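Datasets > Household Storage > Kokirmont Listings

Kokirmont Storage Listings, data card

Summary
3033 product listings for household storage containers, collected from retail catalogs and normalized to one schema. Intended for search ranking and attribute extraction. Text only. Maintained by Kwesi Addo.

Files
listings.csv – one row per listing
vendors.csv – lookup table for vendor codes
splits/ – train and test ids

Fields
Each row has 17 columns. The required ones are listing_id, vendor, title, body_text, category, opacity and price_usd. Dimensions are in inches, outside measure, rim to rim. Empty cells mean the vendor gave no value; zero is never used as a filler.

Known issues
Walier listings before version 2 mix inside and outside dimensions. Rows from Tran repeat the title in body_text. Duplicates across vendors were kept, with a shared group_id. Prices were captured in March and are not updated. 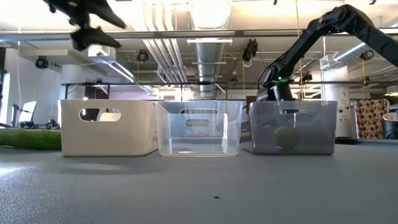

The opacity field takes one of three values: opaque, translucent or clear. It is assigned from vendor text and is independent of color. The cream bin on the left would be coded opaque, the middle one clear, and the smoky gray one translucent, with color stored separately as gray. Terms such as "frosted" map to translucent.

Changes
Version 2 drops the Ruvus feed and adds group_id. Split ids were regenerated, so scores from version 1 are not comparable.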